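Does rolling a lemon on the counter really get more juice out of it?
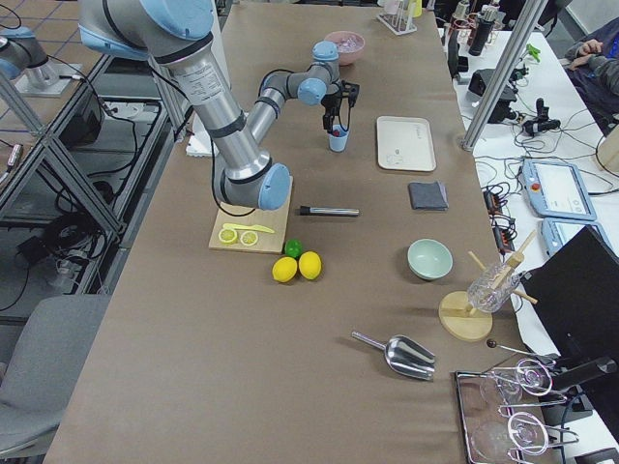
Two slices on the board, two whole lemons and a lime still to go.

My sister-in-law swears you have to roll a lemon hard under your palm before cutting it, and she claims it nearly doubles the juice. I make a lot of lemonade and can't see any difference. Is there anything to this, or is it one of those tips people repeat without checking? Microwaving too, while we're at it.
Carys Bellis

sonora_kitchen
I doubted it too, so I tried it one Saturday with a bag of lemons and a scale. Rolled ones were easier to squeeze by hand. With a press, I got the same weight either way. The size of the lemon mattered far more — and so did buying ones that feel heavy with thin skin. I wouldn't trust "doubles" from anybody who didn't weigh anything. Microwaving a cold one for a few seconds makes it softer, but don't overdo it, they can burst.

Dromis4
always roll them, my grandmother did it and she never wasted a drop

Echeverría
How would she know, though? You'd need to squeeze the same lemon twice. I'd say roll if you squeeze by hand, skip it if you own a press. For lemonade, cut them in half across the middle. Wedges are a pain to get the last bit out of.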